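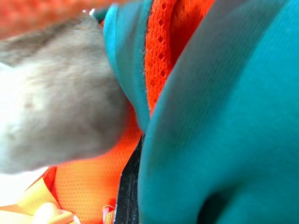 Guoqing Xue told me once that a bag is packed two times, the first time in the head and the second time with the hands, and that most people skip the first. I have used this remark to open my lectures for many years, and I use it again to open this chapter.

Chapter 5
Packing and Carrying: How Households Prepare to Leave Home

5.1 Why study packing?

In the earlier chapters we looked at what a household owns and where it keeps these things. Now we turn to the moment when some of the things must leave the house. A child goes to school, a parent goes to work, a grandmother goes to stay with her daughter until April. Each of them has to decide what comes along and what stays behind. These decisions look small, but they show us very clearly what a person believes the day will bring.

Packing is also a kind of work. It takes time, it needs knowledge, and in many families it falls on the same person every day. In the diaries collected in the town of Jikine, the person who packed the children's bags was in most homes also the person who cooked the breakfast, and the two tasks were done in the same ten minutes. When researchers asked who was "in charge of the bags", many of the respondents did not understand the question. They did not think of it as a task which someone could be in charge of.
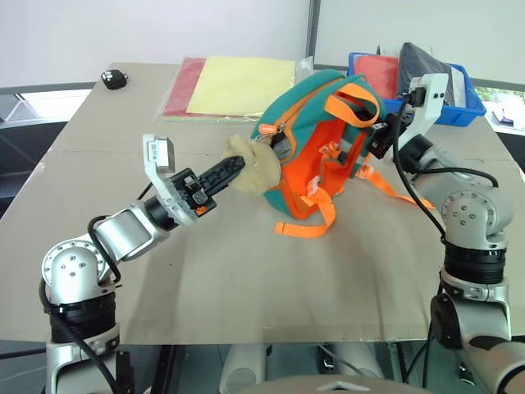

Does a larger bag make packing easier? It makes the first few minutes easier, but the total weight usually grows to fill the bag, and the person who carries it pays for this later in the day.

This effect was described by Yaqin Qian in her study of families in the Zenberg apartments. She asked parents to weigh the school bags each evening and to write down the number in a notebook beside the door. When a family bought a bigger bag, the weight went up within a few weeks, even though the school had not asked for any more books. The additional weight was made up of ordinary things: a second sweater, old worksheets, a drink bottle from the day before, a favourite toy that had gone in for a car trip and was never taken out again.

5.2 Three layers of a bag

For the purpose of this chapter we will divide the contents of any bag into three layers. The division is a simple one and you may find cases that do not fit in it.

The required layer holds the things without which the trip has no sense. For a pupil this is the homework, and for a traveller it is the ticket.

The precaution layer holds things which are carried against a possible event, such as rain or a late bus. An umbrella belongs here on most days. On a day of heavy rain it moves to the required layer.

The comfort layer holds things that are carried for their own sake. A novel, a soft toy, a photograph in a wallet. Students often want to call this layer unnecessary, and I ask them to wait with this judgment. Mr. Yu, a retired bus driver who was interviewed for the Flukard Oral History Project, carried the same pocket radio to work for his whole career and turned it on perhaps a few times in a year. When he forgot it at home, he said, he drove badly until lunch.

Notice that the layers do not tell us where in the bag an object is found. A comfort object is often close to the top, where the hand can reach it -- and the required papers are at the bottom, under everything.
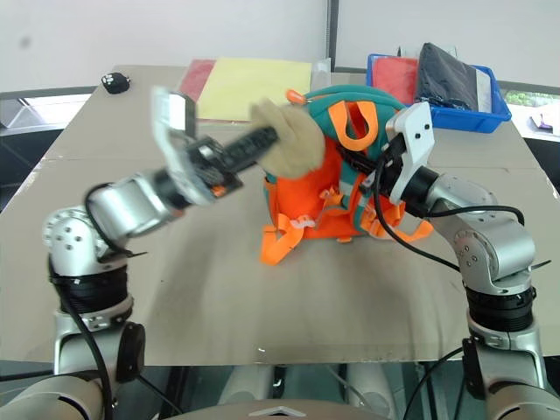
Figure 5.2 A small backpack in orange and teal, with a plush piece at its side.

5.3 Unpacking

The literature on packing is not large, but the literature on unpacking is smaller still. In the Zenberg notebooks, 80 families recorded the time they spent on filling the bags, and only 10 recorded any time at all for emptying them. I do not believe that the other 70 never emptied a bag. It is more probable that they did it in pieces, a lunch box at four o'clock and a wet towel at eight, and so it did not feel to them like one activity with a beginning and an end.

This gives us a problem of method which will come back in Chapter 6. A diary records what the writer has a name for. If a task has no name in the household, the diary will be silent on it, and we must find it by other means -- by interviews, or by visiting at the right hour.

Key terms in this chapter: required layer, precaution layer, comfort layer, carried weight, unnamed task.

Before you read further

Empty the bag that you have with you today and sort the contents into the three layers. Write down each object which you had forgotten was there, and keep the list. You will need it for the exercise at the end of section 5.6, where we compare the lists within the class.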